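Stop Throwing Away the Ugly Ones

Gillholm has a target of 2000 recorded examples for the handling task, and the question I get asked most is how close we are. I would like people to ask something else. I would like them to ask what we have been deleting.

The habit in our field is to record a person steering the arms through a job, keep the smooth runs and drop the rest. A hesitant run gets dropped. So does a run where the hand comes in at an odd angle and has to be straightened. Reshma Nel went through our discards in September and her view was that most of them were perfectly good work by somebody who was thinking.

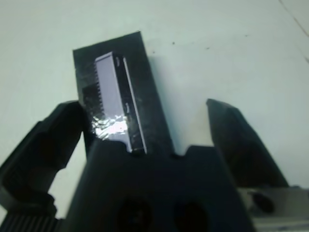

A learning system can only copy what it is given. If every example starts from a good position, it learns what to do from a good position. The first time it finds itself a little to one side, it has nothing to go on. We then call the robot clumsy and order more clean examples, and the same gap stays open.

Riaan Visser disagrees with me, and his argument deserves a fair hearing. He says a careless operator teaches careless habits, and that a small set of tidy runs is worth more than a large pile of mixed ones. He is right about carelessness. Dropping a part because you were looking at the clock teaches nothing. But a correction is a different thing, and our current rules treat the two the same way.

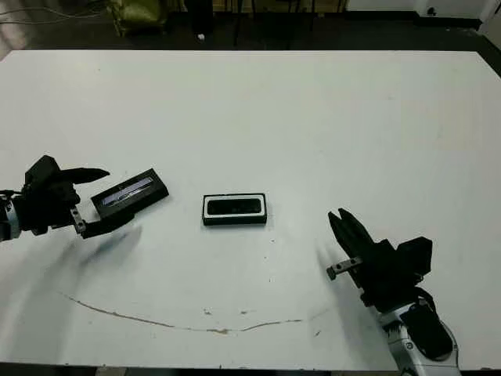

Two black cases at the table, one lying flat between the hands.

My second complaint is about the table. Before visitors come, someone always wants to wipe it down and put everything back on its marks. I would leave it alone. Customers do not work on spotless surfaces under even light, and the system should see scuffs and shadows while it is learning. Naledi Xaba moves the parts between runs without telling the operator where they will go. It slows her sessions down, and I think hers are the best we have.
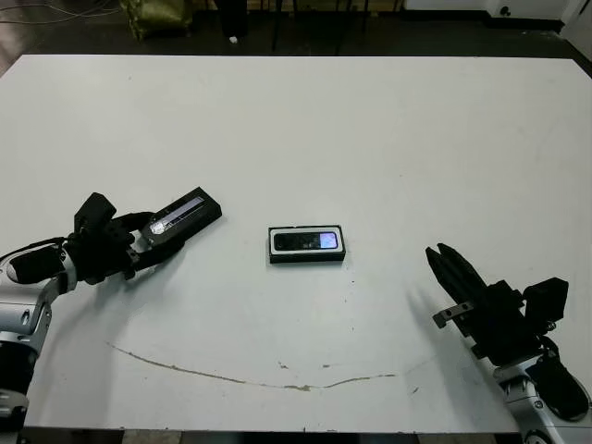 None of this is free. Someone has to watch the awkward runs and label them, and that person's hours must be paid for. I would cut the target to pay for it. Give me 3 operators who work in different ways, 18 starting layouts and a written note on every correction, and I would accept a smaller total without complaint.

Willy Maes has asked for a proposal on the new labels. Mine is one page long. It says to keep the corrections, mark them as corrections, and stop reporting the count as if it were the result.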